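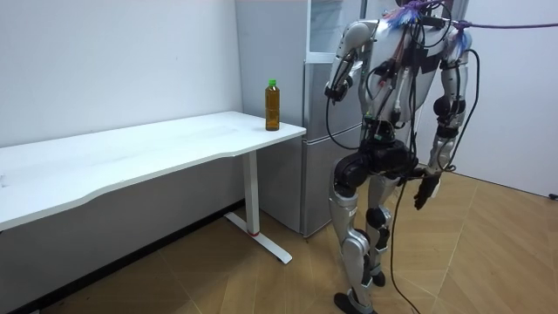 Fig. 1. The robot at the desk, with one bottle on the tabletop and the refrigerator behind.

Robot Learning, Unit 6: Gathering demonstrations
Handout, May 2022
Natsumi Tamura

Read this before the practical. It covers how we gather examples for the bottle task, what goes into the log and which episodes are thrown away. The training itself comes in Unit 7.

6.1 The task

The task has two halves. In the first, a bottle goes from the refrigerator to the desk. In the second, a bottle goes from the desk to the refrigerator. Each half is recorded as its own episode with its own instruction text. Do not record both halves in one go, even if the operator finds it easier. In April we had long episodes with both halves in them and spent two afternoons cutting them up by hand.

The instruction text is fixed:

take the bottle from the fridge and put it on the desk
take the bottle from the desk and put it in the fridge

Type it exactly like this, lower case, no full stop. The loader treats "fridge" and "refrigerator" as different tasks and we have not had time to change it.

6.2 What an episode contains

An episode is one attempt at one half of the task by one operator. It holds the camera video, the joint positions of both arms and both hands, the leg and waist joints, the operator's commands, and the instruction text. Commands and joint positions are stored separately. The command says where the operator wanted the hand to be, and the joint position says where it was. The difference between them matters most when the hand is pressing on something, such as a door or the tabletop. Students often plot one and label it as the other, so check the column names before you hand in your plots.

All streams are resampled when the episode is saved. If the video and the joint data differ by more than 40 milliseconds at any point, the Prirano recorder puts a warning in the episode header. Episodes with the warning are set aside. Do not try to shift the streams by eye.

6.3 Starting positions

A policy trained on examples which all start from the same place will do badly when the start changes by a few centimetres. We therefore vary the following from one episode to the next:

Where the robot stands, and which way it faces
Height and bend of each arm at the start
Position of the bottle on the desk, or on the shelf

Use the start sheet for this. It has 22 rows, and each row gives a standing mark, an arm pose and a bottle position. Work down the sheet, then begin again at row 1. If you choose starting positions yourself you will drift towards the ones you find easy, and this shows in the data. The Surstead set from last year has nearly every bottle in the same corner of the desk.

Keep everything else off the desk for this set. Other objects come in later, in a separate set, so that we can measure what difference they make.
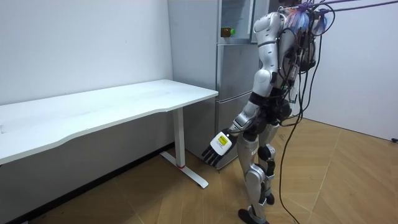
Fig. 2. Bottle on the refrigerator shelf, desk clear, hand open beside the desk corner.

6.4 Camera position

The fixed camera is placed at the start of a session and is not moved until the session ends. If it is knocked, stop, write it in the log and start a new session number. Do not put it back where you think it was and carry on.

Look at the view from each standing mark before recording. A body this size can easily hide an arm or cover part of the refrigerator. Some of this is acceptable, as the policy has to cope with it. It is a problem when the working hand is out of sight at the moment of the grasp. Mark such episodes H in the log. They stay in the set but are left out of the grasp exercises.

6.5 Before each episode

Tether attached and checked by the second person.
Cables clear of both feet, with enough slack for the whole movement.
Bottle cap screwed down.
Instruction text read aloud.
Second person at the stop button.

The operator does not start until the second person says "ready". Pairs swap roles after ten episodes. Operators get tired sooner than they expect, and tired operators make slow, jerky approaches which the policy will copy.

6.6 Keeping and discarding

Mark each episode when it ends, before looking at the next row of the start sheet.

K (keep): the bottle ends upright in the right place and the hand has let go.
R (recovery): the operator missed or slipped, corrected it, and finished the task. Keep these. They are the only examples the policy has of what to do after a mistake.
F (fail): the task was not finished. Saved in a separate folder and not used for cloning.
X (discard): stop button pressed, wrong instruction text, or a person in the robot's path.

Do not change an R to a K because the slip was small. In the pilot set, 53 episodes were marked R, and a second look at the K episodes found several more.

6.7 How many

The target for the whole class is 2,000 kept episodes, K and R together, split evenly between the two halves of the task. Check the running totals on the Imai server before your session and work on whichever half is behind.

6.8 To hand in

The session log, signed by both members of the pair.
One plot of commanded and measured wrist height for a K episode, and the same for an R episode.
Half a page on where the two plots differ and why.

Reading for next time: chapter 4 of the course notes, up to the section on action chunks. The Hivilau exercise at the end of the chapter is optional.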